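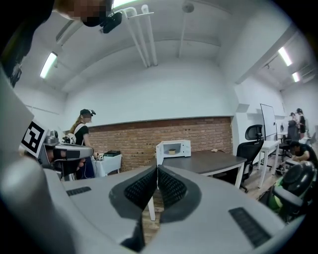 What is a chemical peel?

A chemical peel is a skin treatment in which a mild or strong acid is brushed onto the face, neck, or hands so that the outer layers of skin loosen and shed over the following days, leaving newer skin in their place.

Chemical peel

Chemical peels are among the oldest treatments in cosmetic skin care, and people come to them for all sorts of reasons: a dull complexion, brown spots left by years of sun, fine lines near the eyes, or the faint marks that acne tends to leave behind. They are usually sorted by how far down they reach, and the three groups (light, medium, and deep) differ so much in comfort and healing time that they may as well be separate treatments.

Light peels

A light peel works only on the very top of the skin. Glycolic acid, lactic acid, and salicylic acid are the familiar choices, the last of these being a favorite for oily skin. There is usually some tingling, a bit of pinkness afterward, and perhaps a few days of flaking around the nose and mouth. Light peels are commonly given as a series, and 4 visits spread over several months is the course offered at the Grellcombe skin clinic, where the treatment is sold under the name Ziro.
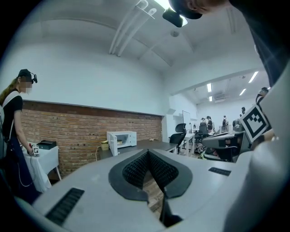 Black pads with a dotted surface, meeting in a V.

Medium and deep peels

Medium peels most often use trichloroacetic acid, or TCA for short. They sting more, they swell more, and the skin may turn brown and papery before it comes away, so most people like to keep a quiet week free. Deep peels are generally made with phenol and belong firmly in medical hands, with heart monitoring during the treatment, as phenol can disturb the heartbeat. They are seldom repeated on the same face.
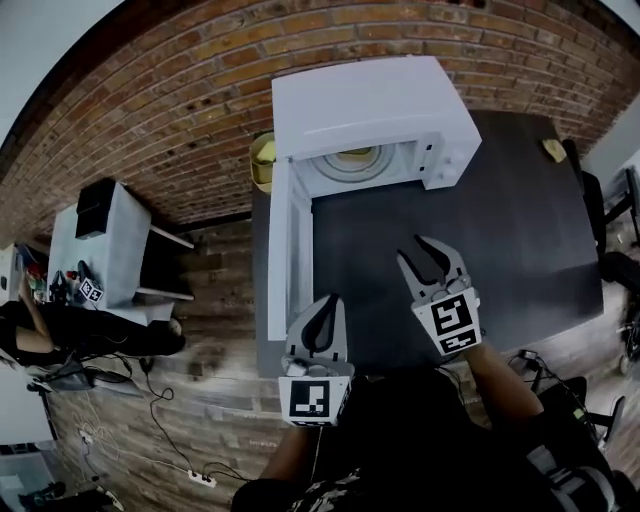 Virna Saavedra
Skin care editor
Updated 17 Aug 2018

Preparation and aftercare

Anyone thinking of a peel should mention cold sores, recent isotretinoin use, pregnancy, and any tendency to raised scars well ahead of the day. Darker skin can be peeled very nicely too, though the strength and the acid need choosing with care, for deeper treatments carry a greater chance of patchy color afterward. Many clinics like to book in January, when the sun is low in northern places and it's easier to stay out of it.

Afterward, the old advice still holds: a plain moisturizer, a gentle cleanser, a broad-spectrum sunscreen every morning, and (this is the hard part!) no picking at the flakes. Scrubs and retinoids wait until the skin has settled, and blistering, pus, or pain that keeps getting worse calls for a prompt word with the clinic.

See also: Dermabrasion; Glycolic acid; Hyperpigmentation; Sunscreen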